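2023年7月24日

硬度漏れの件、続き。朝の採水で二塔目出口のカルシウムがまた上がっていた。通水開始から68時間。設計では100時間まで持つはずの樹脂である。先週も同じ傾向だったので、分析誤差という線は捨てる。

午前中はキレート樹脂塔の再生記録を一月分までさかのぼって読んだ。塩酸の濃度と流量は基準内。苛性側も問題なし。ただ、再生後の押出し水洗の時間が六月の途中から短くなっている。シーケンスを触ったのは誰かとDunleavyさんに聞いたところ、用水の節約で設定を変えたとのこと。変更票は出ていたが、こちらの回覧には入っていなかった。

水洗が足りないと塔内に酸が残り、次のNa形への転換が不均一になる。塔の下部に未転換の層ができれば、破過が早まるのは当然だ。帳尻は合う。ただし原因がそれだけかどうかは、まだわからない。

もう一つ気になるのは前段のpH。Irlowの反応槽で炭酸ソーダを入れたあと、沈降槽の出口で濁度が時々跳ねる。微細な炭酸カルシウムがフィルターを抜け、樹脂の表面で溶けている可能性がある。Cúc Laさんは凝集剤の溶解濃度を疑っていて、ジャーテストを12条件組んでくれた。結果は明日。フィルターの差圧は平常で、ろ布の破れを示す動きはない。

午後、Drestierの技術担当と電話。樹脂の寿命劣化ではないかと言われたが、交換容量の測定値は新品時と大差ない。サンプルを送って先方でも測ってもらうことにした。ストロンチウムの値も付けてほしいと頼んだ。うちの分析室では検出下限が高く、電解側の要求値を見るには足りない。

Dongさんから膜の電圧データが届く。上昇はまだ認められない。とはいえ、カルシウムが膜の中で析出すれば戻らないので、当面は通水時間を短く切り、二塔直列のまま早めに再生へ回す。廃酸の中和槽が忙しくなる。苛性の消費も増える。Debnathさんには夕方の引継ぎで伝えた。
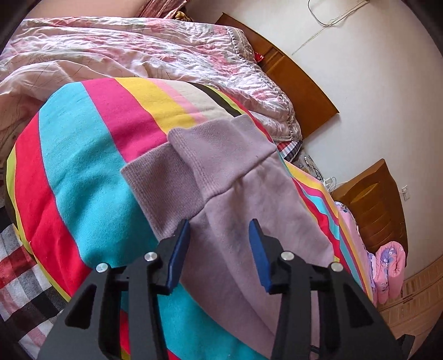 再生後の水洗は、何をもって終点とするのか。

時間ではなく、塔出口のpHと導電率で判定する。両方が安定するまで水を流し、それから苛性の通液に移る。今のシーケンスは時間だけで次の工程へ進む作りなので、ここは直したい。導電率計は既設のものが使えるが、pH計は校正が先。

水洗時間は暫定で元の設定に戻した。次の再生は今夜。採水は塔の上部、中部、出口の三か所とし、瓶にはラベルを貼って分析室の棚に置いてきた。

残件。変更票の回覧先に精製工程を加えること。中部の採水弁の固着をFuさんに見てもらうこと。炭酸ソーダの過剰量の計算を、原塩水の新しい分析値でやり直すこと。計算は途中まで進めたが、マグネシウムの値が二通りあり、どちらが正しいか確認待ち。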